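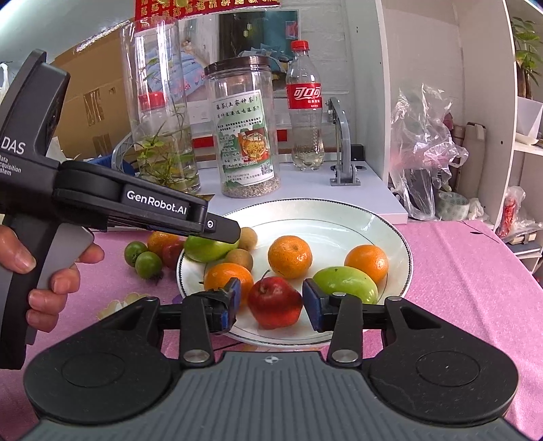 LUNONDALE COMIC MAKERS – ANTHOLOGY GROUP

Minutes of the general meeting, October 13, 2020

Meeting opened once the previous minutes had been read. One correction: the June minutes gave the trim size of the anthology as A4. It should be B5. Accepted with that change.

1. Matters arising

The hall booking for next year has gone through at the old rate. The key code has changed and will be given out in person, not by email.

The box of unsold copies from the last anthology has been moved out of the hall cupboard. Members who still want contributor copies should ask before the end of the month, after which the remainder goes to the school libraries that put their names down.

2. Anthology theme

Two themes were still on the list from June: "Night Shift" and "The Ferry". There was a fair bit of discussion. Several members have already thumbnailed ferry stories and would prefer not to start again. Others felt a place-based theme would bring in too many pages of water and gulls. "Night Shift" was said to be easier to sell outside Lunondale.

Vote taken by show of hands. "The Ferry" carried. Stories can be set on any ferry, real or otherwise, and need not be set here.

3. Page allocation and format

The book will be 110 pages including front matter and ads. Black and white interior, colour cover. No single story longer than 15 pages. One-page gag strips are welcome and will be used to keep longer stories starting on a left-hand page where the artist has asked for it.

Lettering was raised again. Last time some pages came in with type too small to read once reduced. Agreed that everybody prints a test page at final size before submitting. Hand lettering is fine. Files as greyscale or bitmap TIFF, not JPEG. The template will be updated to show the bleed properly, as the old one had the gutter on the wrong side for right-hand pages.

4. Printing quotes

Quotes were in from two printers. Wusberg is cheaper per copy but wants full payment up front and would not send a paper sample. Civau is dearer, takes a deposit, and printed the last two books without trouble apart from the late cover. Members passed the Civau sample around and were happy with the stock. The uncoated cover marks easily, so matte laminate was preferred.

Moved that we go with Civau for a run of 300. Seconded. Carried, one against. The member against asked that it be noted that the last run did not sell out and a smaller one would have been enough. Noted.
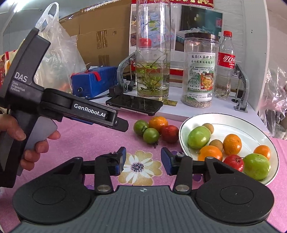 Pink tablecloth with a large printed daisy.

5. Conceição exchange

The comics group in Conceição has written again about swapping short strips. They would send us a set of pages for translation and take the same from us for their own spring issue. There was general support. Questions raised were who letters the translated pages, whether we are sent layered files with the balloons empty, and what happens with sound effects drawn into the art. Reply to be drafted asking about all of this. No commitment on page count until we hear back.

Rights remain with the individual artists in both directions. This is to be put in writing before any pages are sent.

6. Workshops

The inking workshop had a waiting list of over 30 and will be run again. Brushes were returned in poor shape and a few will have to be replaced. Participants will be asked to bring their own next time, with spares kept for beginners. The perspective session is on hold until we have somebody to lead it.

A request came in for a scriptwriting evening aimed at people who do not draw, with a view to pairing them with artists for the anthology. Agreed to try one. Format to be kept simple: bring a two-page script, have it read aloud, talk about where the panels fall.

7. Website and mailing list

The submissions page still shows the old deadline and must be taken down or fixed this week. Artist links on the contributors page were checked and the dead ones removed. A member offered to scan the early photocopied issues for the archive section. Accepted with thanks, subject to each artist's okay.

8. Other business

The light box has a flicker and should not be left plugged in.

Lost property: one grey scarf, one mechanical pencil, a tin of nibs.

Cover art: call for pencil roughs to go out with these minutes. Roughs to be shown without names on them at the next meeting and voted on then.

Meeting closed. Next meeting in the same room, usual time.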